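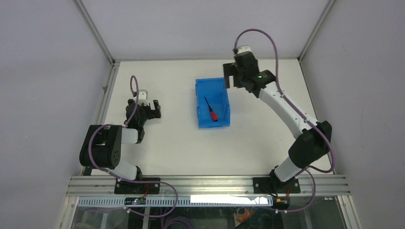

Fig. 1. Two-arm station with the blue box and screwdriver, right arm extended over the box.

Week 4 handout: The cable that stopped the arm

Hi all. A few of you asked me to write up the fault I talked through in lecture, so these are my notes, tidied up a bit (only a bit!). Keep Fig. 1 next to you while you read. You'll want to look at the purple cables a lot more than the screwdriver.

What happened

We were running the pick-out task at the Dremora station: right arm reaches over the box, closes on the screwdriver, lifts, hands it across to the left. It had been going fine all morning. Then on cycle 184 the right arm got partway through its reach, slowed down in a funny way, and the controller dropped it with a wrist overload. Najwa Saliba was on the stop button and hit it anyway, which was the right call even though the arm had already faulted. Please do the same. The button costs you a restart and that's all.

My first guess was the gripper. I was wrong, and I spent most of an afternoon being wrong. I swapped the fingers, re-ran the gripper calibration, and got the same fault twice more. Milan Verbeke was the one who pulled the log and asked why the wrist load was climbing before the gripper had touched anything. Good question! If the tool hasn't met the part yet, the extra load is coming from somewhere else.

What it was

The cable. Look at how it travels on the right arm: up in a high arch over the gripper, down past the wrist, along the white forearm, over the elbow, and then down around the corner of the table. When the arm is folded up there's plenty of spare. When it stretches out to the box, that spare gets used up, and how much is left depends on where the loop happens to be lying. Over the morning ours had crept around the elbow a little at a time until it snagged on the housing. Next long reach, the cable went tight and the wrist had to drag it.

The controller was only reporting what it felt. It has no idea there's a cable. It compares the load it expects with the load it gets, and when the gap is too big it quits. Our limit was set at 735 (raw controller units, don't try to turn them into anything) and the last reading before the stop was over it. On a clean cycle the peak never went above 703. So yes, we were running with a pretty thin margin, and I should have noticed that in July when I set it.

Someone in the back row asked why we didn't just raise the limit. Please don't ever do this as your first fix. The fault would have gone away and the cable would have kept pulling until a connector gave out, possibly with somebody's hands near the box.

What we changed

Annag Mowat added a tie point on the forearm so the loop can't wander toward the elbow. We also put a slow full-reach move at the start of every session, no gripping, one person watching the cable the whole way. And the log now saves the wrist load for the entire reach. Before, it only kept the last bit, and that's a big part of why I went chasing the gripper.

Before you run the station in lab

Power off and arms folded before you touch any cable. Follow each one with your finger from the gripper to the base, both arms, including the slack down below the front rail. (Groups always forget down there.)
Do the slow reach. If the loop goes straight at any point, stop and come get me or Hafiz.
Hands stay outside the table edge while the arms are enabled, even if the screwdriver has rolled somewhere annoying.
If you get an overload, write down the arm position and cycle number before you clear it. Once it's cleared, the position is gone.

For discussion section

Come ready to talk about these with your group. At which point in the reach would you expect the cable load to peak, and how would you tell it apart from a gripper fault using the log alone? The left arm has its own long cable going around the housing. Would the same tie point work there? Sketch it, messy is fine.

The log is in the course folder under Toretti, right arm only. Hafiz Pillai has the key to the lab if I'm not in.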